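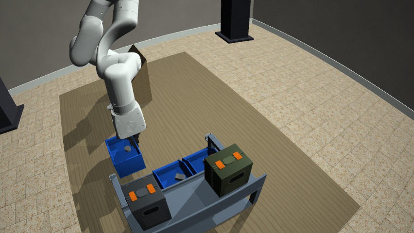 A blue open-topped bin next to a blue-gray metal rack.

Tullar Storage Rooms: Frequently Asked Questions
Last changed 9/16/21

What sizes of room can I rent?
We have four sizes. The smallest is good for boxes and a bicycle, the biggest can take the furniture of a family apartment. Please ask Svenja Albers at the front desk if you are not sure. She will look at your list with you.

How much does it cost?
The smallest room is $18 per week. The biggest is $285 per month. Prices include the tax and the light, but not the insurance.

Do I need my own insurance?
Yes. Many home policies cover also things in storage, so please read yours first. We need to see a paper from your insurer before we give you the key code.

Can I bring my own shelves?
You can, if they stand free and are not screwed to the wall. We also rent metal racks by the month.

What is not allowed?
Food, plants, animals, fuel, paint thinner, gas bottles and tires with the rim still on. Sleeping in the room is also not allowed.

How should I pack for a long time?
Clothes and books stay better in closed boxes. Open bins are practical for tools and toys which you take out often. Leave a hand's width between your things and the outside wall, so that the air can move. A mattress should stand in a cover made of cloth.

When can I come in?
Every day from 6 a.m. to 10 p.m. with your code. In May the gate on the Mabaso Street side is closed for painting, please use then the back entrance.

I forgot my code. What now?
Call extension 262 and have your contract number ready. Malte Wegener or Yatziri Bautista can give you a new code by phone. We do not send codes by e-mail.

How do I end the contract?
Write to us two weeks before you want to leave. The room must be empty and swept. The deposit goes back to the same account from which you paid it.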